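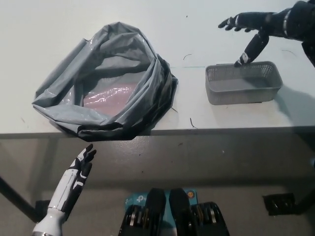
Revathi Namboodiri has argued that a purchase price for a two-armed robot means very little, and that a buyer who signs for the arms alone has paid for perhaps half a machine. Her view is widely repeated in writing on humanoid robot procurement, the planning and budgeting of equipment for tabletop handling work such as sorting, bagging and clearing.

Costs

Quotes usually list the body, the arms and a controller. Hands are often priced separately, and a five-fingered pair can cost more than the buyer set aside for the whole bench. The Sorus quote reprinted in many planning guides gives 2,597 dollars for yearly hand service, a figure that leaves out shipping and any loss of working time. Tables, network gear, bins and plastic bags are cheap, but they are often missing from the first budget and turn up later as "general supplies."

Seung-woo Hyun's planning sheet, released in February, allows nearly 4,000 dollars for small items in the first year. Critics called this padded. Hyun replied that his critics had not yet bought spare fingers.

Choice of tasks

Vendors like to show rigid objects. A small basket keeps its shape and has a rim to push against. An open garbage bag folds, sags and changes with every touch, so a robot that does well with one may be of little use with the other. Hye-jin Ryu advises buyers to bring their own bags and containers to a trial - and to be wary of a seller who objects.

Payback claims

Remcombe, a reseller, has advertised payback in 10 months. The claim assumes 8 hours of work per day with no operator present, and no buyer's records have been published to support it. The Minberg method counts operator wages in full and gives much longer periods, though it has been faulted for treating resale value as zero.

Leasing is sometimes offered as a safer route. Terms vary, and hand damage is commonly excluded.

See also: Equipment leasing; Total cost of ownership; Robot end effector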